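Conveyor picking: segmentation drops out on shiny green belt
Forum: Perception and Planning > Vision
Tagged: segmentation, conveyor, reflections

mvaher
Posted Friday, 09:12
I'm working on the vision node for our sorting cell at Rultholm. Fixed camera at the side, parts come down a green belt one at a time, and the node has to give the planner a mask and a grasp angle. The parts are panel components: push buttons, contact blocks, that sort of thing.

The masks are good until the belt gets bright. On the washed-out stretch the mask flickers, and the grasp angle flips by half a turn between one result and the next. The planner then throws the plan away and starts again. I've trained on 1,000 labelled stills. Is it worth labelling more, or am I fixing the wrong end of it?

tamuno_n
Posted Friday, 09:40
Wrong end, I'd say. Lock exposure and white balance first. If either is on auto, the same belt comes out a different green every time something bright or dark passes, and your labels can't cover that.

Also post a still. Hard to judge glare from a description.

mvaher
Posted Friday, 10:05
Exposure is locked, white balance wasn't. Fixed now, slightly better. An e-stop button on the belt, yellow cap towards the back panel and black block facing forward:

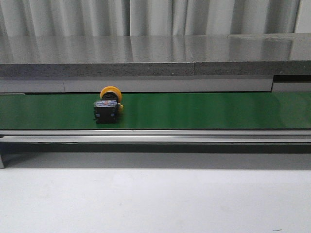 Does the planner need a new mask on every frame?
Once the part is being tracked, a fresh mask every few frames is enough. The belt encoder tells you how far the part has moved in between, so the planner can carry the last good mask forward and only replace it when a new one scores well.

yeji_y
Posted Friday, 10:31
Agree with that for a part that's lying still on the belt. It goes wrong with anything that rolls. The encoder says one thing and the part does another.

On the still: the cap almost touches the grey panel. If your crop stops at the belt edge, check it isn't trimming the rim of the cap. Half a yellow disc would give you a poor angle even with perfect lighting. And the streaks on the belt look like reflections of the curtain. If the curtain moves, the streaks move, and background subtraction will see them as parts.

mvaher
Posted Friday, 10:48
I'm cropping at the belt edge, yes. Will open it up and see.

f_chukwu
Posted Friday, 11:20
I'll disagree with tamuno_n on the labels. We had a similar belt at Briggs and locked everything we could. It still failed at the bright end. What fixed it was going to 3,000 stills with a good share of them taken from the bright end on purpose. The count matters less than where on the belt they come from. If most of yours were taken in the middle, the model has hardly seen the part of the belt where you want it to work.

tamuno_n
Posted Friday, 11:34
Fair, but that's a lot of labelling before trying a polarising filter. Filter first, labels second.

f_chukwu
Posted Friday, 11:41
A filter costs you light. Then you raise the gain or the exposure time, and you get noise or blur on a moving belt. We tried one and took it off again.

akande_a
Posted Friday, 12:15
Separate point about the angle. A half-turn flip usually means you're fitting an axis to the mask, and an axis has no front or back. With a cap at one end and a block at the other, you can settle it by colour: take the centre of the yellow pixels and the centre of the dark pixels, and point the angle from dark to yellow. It's a few lines of code and needs no training.

Then put a vote on top. We hold the last 5 results and only pass a new angle to the planner if most of them agree. Climov has a filter node that does this, but it's easy enough to write yourself.

yeji_y
Posted Friday, 12:22
The colour trick depends on the part lying the way it does in that still. If it lands cap down you may not see any yellow worth using. I'd send "no angle" in that case and let the part go round again.

akande_a
Posted Friday, 12:26
Yes, it needs a minimum pixel count on both colours. Under that, no angle.

mvaher
Posted Friday, 15:50
Results so far. Opened the crop past the belt edge, added the dark-to-yellow check and the vote of 5. The flips have stopped in the recordings I replayed. Masks still flicker at the bright end, but the planner no longer drops the plan, as it holds the last good one and moves it with the encoder.

I'll collect more stills from the bright end next week – not 3,000 to start with. No filter for now.

tamuno_n
Posted Friday, 16:08
Still think you should try the filter. Post the replay numbers when you have the new labels in.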